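Sorting out the toy animals for the Ombridge toy swap. It has got bigger than I planned so I'm putting it in a thread in case it's useful to anyone doing the same job.

Starting point: 140 small plastic animals, collected over 4 years from yard sales, a Dollgate clearance box and two families on our street who moved away. All of it was in one duffel bag in the hall closet.

First pass was just farm or not farm. Farm goes in the blue tray. Everything else stays out on the table until I decide what it is. Don't try to do zoo, sea and dinosaur at the same time or you run out of table.

Cows, sheep and pigs were easy. Horses took longer. I had a donkey in with the horses and then a zebra with most of the paint worn off.

Dogs are a problem. A sheepdog is clearly farm. A poodle is not. I put all dogs in a bag marked DOGS and moved on.

Washing: warm water, dish soap, old toothbrush for the feet and ears. Rinse, then on a towel overnight. If there's a hole in the belly, squeeze the water out or it drips for days. Skip anything flocked. Flocked ones get a dry brush and that's it.

Sticker residue came off with cooking oil and a paper towel. Marker did not come off. Those are in the $2 a bag pile with the chewed ones.

Someone asked about Pearce figures. I had a few, they're the ones with the heavier feet. They stand up on carpet better than the others do. I'm keeping them together as one set instead of splitting them.

Tuesday morning I emptied the tray and started the farm set over, because the sizes were all mixed up. Small ones first this time.
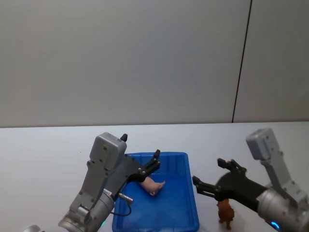 Pink pig in the blue tray. 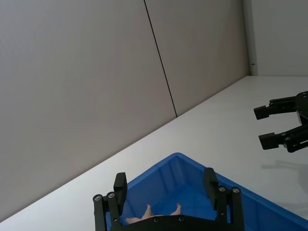 Sizes matter more than I expected. A hen as tall as a cow bothers kids, or it bothered mine. I'm going by what stands next to what without looking silly. Piglets and lambs together, full-size pigs and sheep together, and anything giant goes in its own bag.

Each farm bag gets 20 animals and a strip of fence. I'm short on fence. If you have the snap-together kind in any color, I'll trade you dinosaurs for it. I have far too many dinosaurs.

To answer the question about containers: I like a tray with low sides for sorting. You can reach in from any side and see what's on the bottom. Deep tubs are fine for storage but I kept losing the small ones under the big ones.

Swap is at the Festside hall, doors at 10 a.m., bring a bag. Farm sets will be on the first table on the left. Dogs are still undecided.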